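Desmet says sorting arm fault is fixed, but the log says less

ONHAM - Desmet, the automation firm with offices over the main street in Onham, says it has fixed the fault that made one of its two-armed sorting stations keep moving after a stop command in May. What it has put out so far does not show that.

The company's own summary runs to 2 pages. It says the right arm carried on for some 4 seconds after the operator pressed stop, and that the left arm halted as it should. Nobody was hurt. The station was running a block-sorting job the firm uses to test new software before it goes to the packing plant at Dredosthorpe.
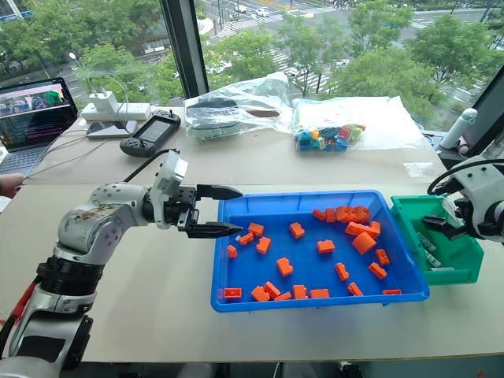
Two arms at work on the block-sorting job at Desmet's Onham office.

Desmet blames a "message delay" between the stop command and the arm's controller. A software update went in the same week, and the firm says the station has since done 2943 picks without a repeat.

That sounds like a lot. But the fault showed up when somebody pressed stop, and picks are a different matter. The summary does not say how many times stop was pressed during those runs, or whether the arm was moving at full speed when it was. Asked for both numbers, the firm said it was "still going through the log."

Amber Verbeke, who runs the night shift at Dredosthorpe, is not convinced either. Her crew is due to get the same software.

"They told us 99 percent of stops were clean before this happened," she said. "I want to hear about the other one. My people put their hands in there when a part jams."

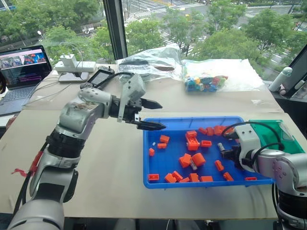 Verbeke has asked for a hard-wired stop that cuts power to both arms at once, with no software in between. Desmet says a cut like that could make an arm drop what it is holding and would slow down restarts. Dropping a plastic block does not seem like much of a price - though the plant handles heavier things.

The firm has offered to let the Dredosthorpe crew watch a round of stop tests at its Prastulcombe site. It has not given a time, and it would not say if the full log will be handed over. The software is on hold at the plant until then.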